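Kidden tracker: folding episodes rejected at segmentation
Status: open
Component: Sengar splitter

What we're seeing

Hello all, and sorry in advance for the length of this one. We've been running the Wudlow folding set through the new Sengar splitter, and it threw out 96 episodes out of 1,167. Every one I opened is a T-shirt fold done with the hand-held grippers, and every one breaks while both jaws are holding the shirt by its edges. 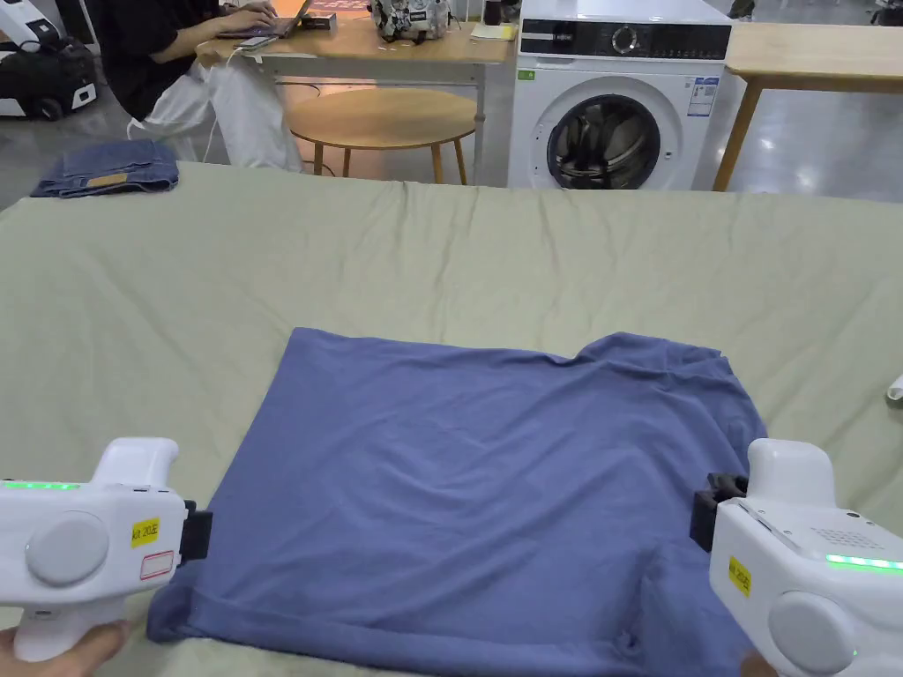
What I've tried so far

1. Raised the minimum segment length to 700 ms. A few episodes came back, but the sleeve folds got glued onto the hem folds, so I put it back.
2. Re-ran with the jaw signal only and no head view. Same cuts, in the same places — which makes me think the vision side is fine.
3. Compared the rejects with episodes that passed. The good ones have a clear rest pose with both grippers down near the front of the sheet, and the splitter seems to lean on that pose very heavily.

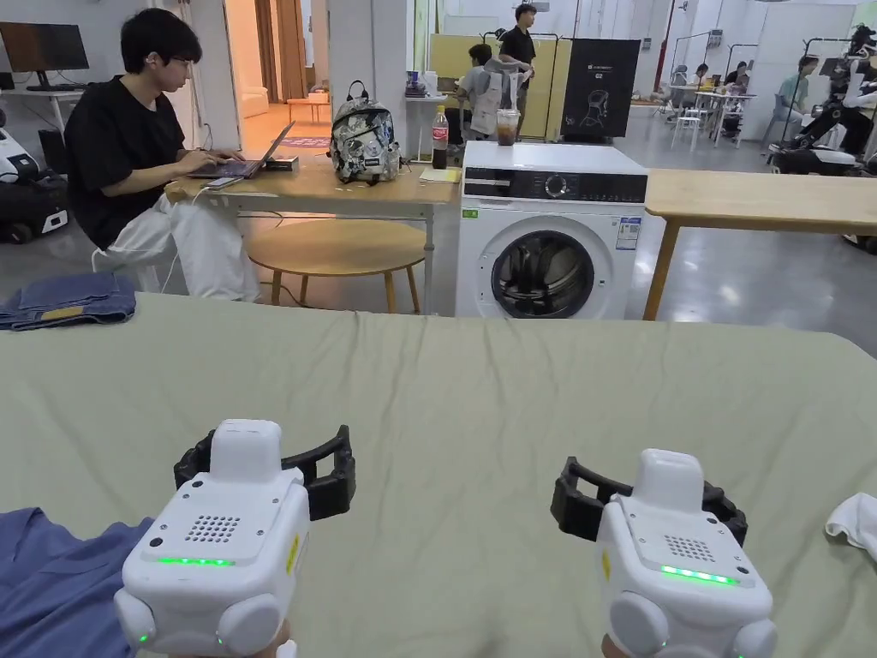

Benden: we ran into the same thing in November. The splitter wants a rest pose between folds, and people who fold quickly skip it. Try setting rest_gap to 3 and let it split on jaw opening instead. Could you attach the log from one reject, please?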